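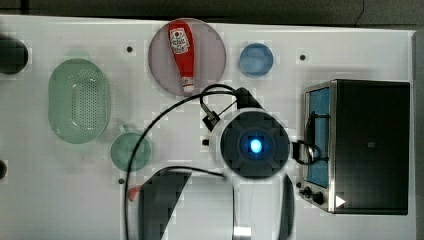

How Does a Cartoon Learn a New Language?

Many of the cartoons shown on television and in movie theaters were first made in another country. The characters spoke a different language when the show was new. Replacing those voices with new ones is called dubbing. The pictures stay the same, and only the spoken words change.

Step One: The Translation

A translator begins by writing down what every character says. The lines are then written again in the new language. A translated line must mean the same thing as the old one, and it must also take the same amount of time to say. If a character's mouth moves for two seconds, a five-second sentence will not fit.

Jokes are the hardest part. A joke that depends on two words sounding alike will usually stop working in another language, and the translator must write a new one that suits the story. One episode of the adventure series Bundholm has 3,970 words of dialogue, and each of them has to be checked.

Step Two: Choosing the Voices

The dubbing director listens to many actors and chooses one for each character. Adults often play children. One actor may play several small parts in the same episode, such as a baker, a bus driver and a talking goat.
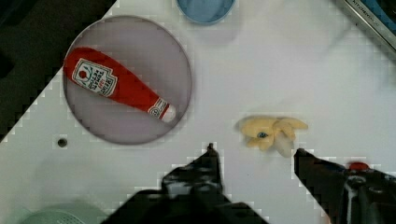
The director also decides how each character should sound. A giant might speak slowly, and a nervous mouse might speak fast. These choices are written down so that the voices stay the same from one season to the next.

Step Three: In the Recording Booth

A recording booth is a small, quiet room with a microphone and a screen. The actor watches a short piece of the cartoon, called a loop, and speaks the line as the character's mouth moves. Cartoons made for movie theaters usually show 24 pictures every second – being late by only a few of them can look wrong.

Tín Võ directs dubbing at the Ledach studio. "We may record a single laugh ten times," he explains. "Running scenes are tiring too, as the actor must sound out of breath while standing still."

Step Four: Mixing

Music, footsteps and slamming doors are kept on separate recordings from the voices. A sound mixer joins the new voices to these sounds and sets how loud each one should be. The finished episode is then watched from beginning to end before it is shown.

Words to Know

Dialogue: the words that characters say.
Loop: a short piece of film used for recording.
Mixer: a person who joins sounds together.

Home Film and TV Music Books Glossary For Teachers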